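Finding a Place on a Grid

A page from the Treltton Maps and Measuring series for young readers
January 28, 2024

A grid is a set of lines that cross each other. One set of lines runs up and down. The other set runs side to side. The spaces between the lines are called cells.

Grids are used to say where something is. "The cube is on the table" is true, but a table has a lot of room on it. "The cube is in column 3, row 2" names one cell. Another person can read that and go straight to the right spot.

Columns and rows

A column is a line of cells going away from you. A row is a line of cells going across. Each cell belongs to one column and one row. The two numbers together are the cell's address.

Most people who work with grids give the column first and the row second. The order matters. The address (3, 2) and the address (2, 3) are different cells. Before you start, decide which corner the counting begins from and write it down. On this page, counting begins at the near left corner.

Making a grid with tape

A grid does not have to be printed. Tape on a flat table works well. Blue tape shows up clearly against brown, and wooden cubes in different colors make good objects to locate.

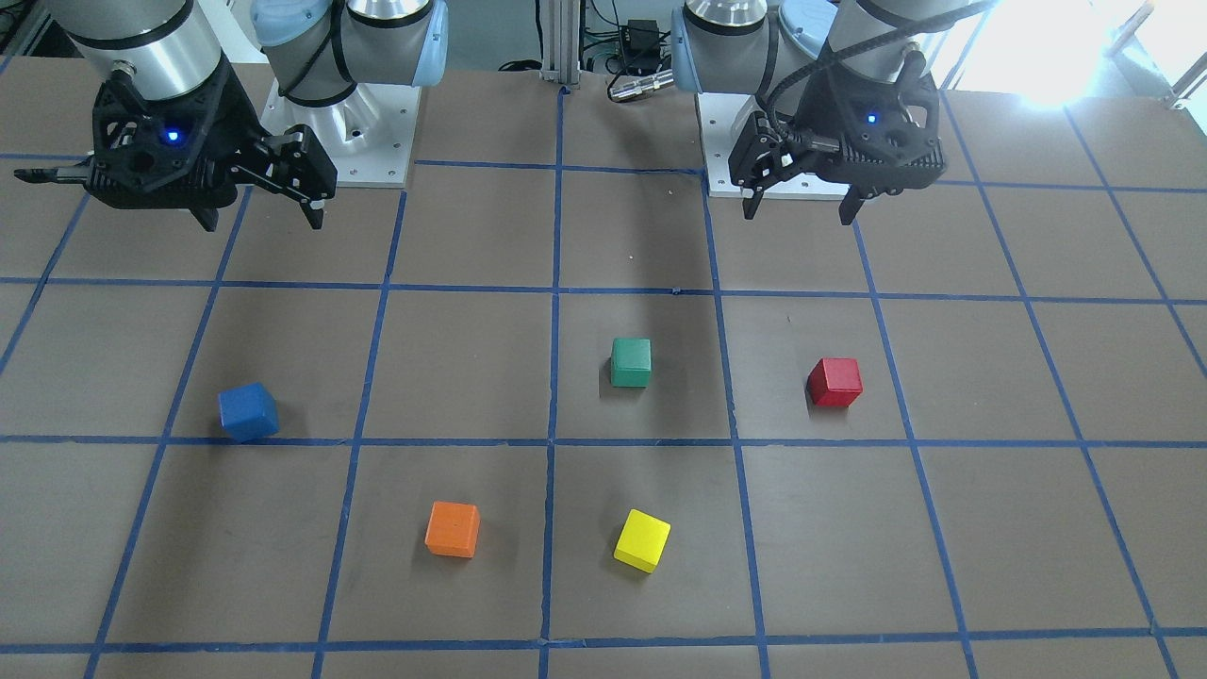
Jemard: My class did this on the floor and we got mixed up, because half of us sat on the other side. Their column 1 was our column 8. We had to put a sticker on the corner where counting starts.

A sticker is a correct solution. The starting corner has a name, the origin. Every address is measured from it. If two people use different origins, they will get different addresses for the same cube, even when both of them count correctly.

To lay out your own grid:

Measure one side of the table and make a small pencil mark at every place where a line will go.
Do the same on the opposite side.
Run a strip of tape from each mark to its partner.
Turn to the other two sides and repeat.
Press the tape down firmly where strips cross.

Tape laid by hand is rarely perfect. It may wrinkle, and the places where strips overlap can be a little uneven. Small errors like these do not spoil the grid. A cell only has to be clear enough that you can tell whether an object is inside it.
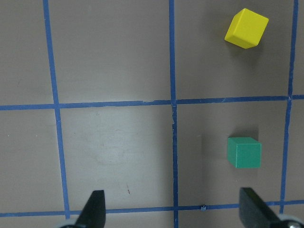

A yellow cube in one cell of a taped grid. The cell to its left shares its row.

Why far cells look smaller

Stand at one end of a taped table and look toward the other end. The lines seem to lean toward each other, and the far cells look smaller than the near ones. The cells have not changed size. Things farther from your eye look smaller, and the gaps between lines do too. This effect is called perspective.

Perspective makes it hard to judge distance by looking. Counting cells avoids the problem — a cell counts as one whether it is near or far.

Describing one thing from another

Sometimes an address is not needed. You can start at one object and say how to get to the next. This is called relative position. It needs a direction and a distance, and the distance can be measured in cells or in cube-widths.
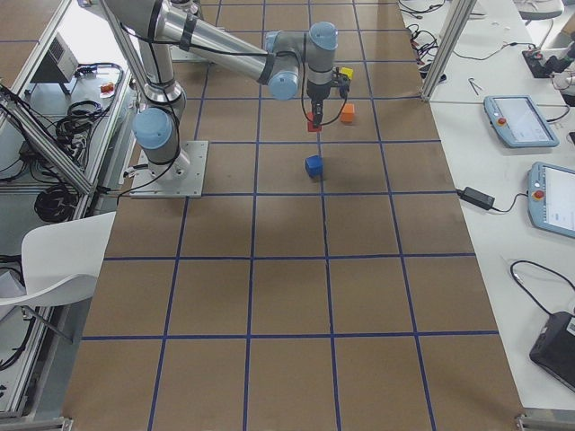
Relative position: the orange cube is just to the right of the red cube. The blue cube is nearer the front of the table.

Try it with a partner. Place a cube, say its address aloud, and have your partner point to the cell.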